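Electric steamer

An electric steamer is a countertop pot that boils a little water in its base and cooks food in a perforated basket above it. Steamed buns are a common use.

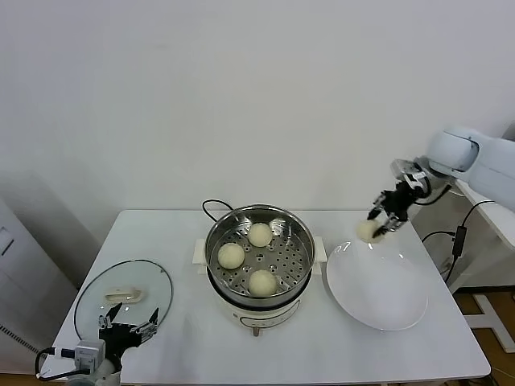 Puspita Ginting disputes the claim that it beats a stovetop pan, writing that a bun comes out the same from either and the plug only saves watching the burner. Makers' claims of better flavor are seldom backed by any test. The Kovel booklet of August 1946 promised buns "lighter than air" and gave no method for checking.

Crowding is a better documented problem. Buns swell as they cook, and those set too close stick together. Glass lids let the cook look in, though they also drip - a cloth under the lid is the usual remedy, with mixed reports. Whether resting buns on a plate keeps the bottoms from going soggy is unsettled.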